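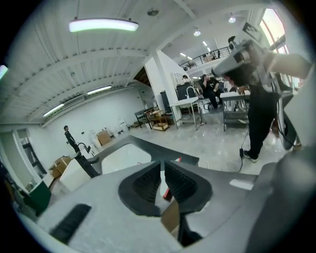 How to compare two sets of fingertips on a hand-held gripper

Posted 5 February 2024

At the Eltuswood workshop we keep two kinds of fingertip for the hand-held gripper: the ribbed black rubber pair that is on it most of the time, and a smooth pair made by Danden. People kept asking which to fit for sink and counter work, so we wrote down the test we use. It takes an afternoon for one person, or less if a second person resets the objects.

What you need

The gripper with its camera fitted
Both sets of fingertips and the small hex key
A mug, a sponge, a teaspoon and a plastic bottle holding 500 ml of water
A counter with a sink let into it
A laptop with enough free space for the recordings
A towel

Step 1. Check the camera view

Fit the ribbed fingertips and point the gripper at the sink from normal working height. Both tips should stand in the middle of the picture with the gap between them clear. If one tip sits higher than the other, loosen its screw, push it fully home and tighten again. Write down the exposure setting and leave it alone until you have finished both sets. Overhead lights and daylight from a window can fool automatic exposure when you tilt the gripper up.

Step 2. Set the zero

Close the fingers until the ribs touch, but do not squeeze. Press and hold the trigger button until the light blinks, then let go. Repeat this every time you change the tips. The Danden pair is thinner, and the old zero will leave a gap of 2 mm.

Step 3. Run the dry picks

Put the mug to the left of the basin. Pick it up by the handle, move it over the basin, lower it and open the fingers. Do this five times, then go on to the sponge, the teaspoon and the bottle. Keep your wrist speed the same throughout. A pick counts as a drop if the object touches anything before you mean it to.

Step 4. Run the wet picks

Wet the objects and the fingertips under the tap and repeat step 3. Dry the counter between objects, but not the tips.

Step 5. Swap and repeat

Fit the second set, go back to step 2 and run everything again in the same order.

Reading the results

Name each recording with the tip, the object and the word dry or wet. We use the Perić script to pull out the finger width for each pick and plot it against time. A flat line after closing means a firm hold. A line that creeps downwards means the object is slipping or the rubber is giving way, and you need to watch the video to tell which.

In our last round the ribbed tips were better on the wet mug and the bottle. The smooth ones were better on the teaspoon, which tends to lodge in the grooves and come out at an angle. There was no difference on the sponge.

Wear

Replace rubber tips after 4,000 picks, or sooner if the ribs look rounded. Spares are in the drawer marked Stitton.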